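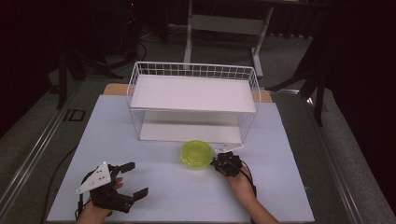 Our project looked at how much food gets thrown away in the dorm kitchens at Venatholm, and why. Elínborg Kirkegaard and I followed 35 students for 18 days in May. Most of the waste was leftovers that people had forgotten. An open bowl, like the shallow green one in front of the wire rack, was the usual place for them, and food kept that way was rarely eaten later.

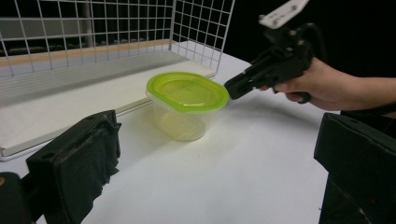
Each student wrote down what they threw out and the reason. Bread and cooked rice came up most – fruit was a distant third. We weighed the waste every evening at 7 on the scale in the Tanis building.
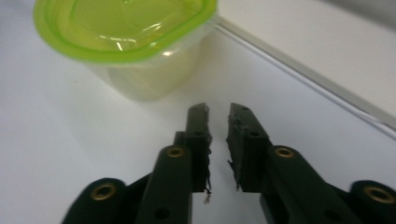
In the second half we asked everyone to write a date on anything they put in the fridge. Waste per person dropped by 300 grams a week. Ronaldo Villanueva checked our numbers and found one error in the rice totals, now fixed.
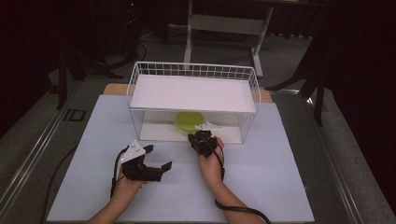
Two students left before the end, so their logs are not included. We would like to repeat the study in the Kuvosdale dorm, where the kitchens are shared by more people.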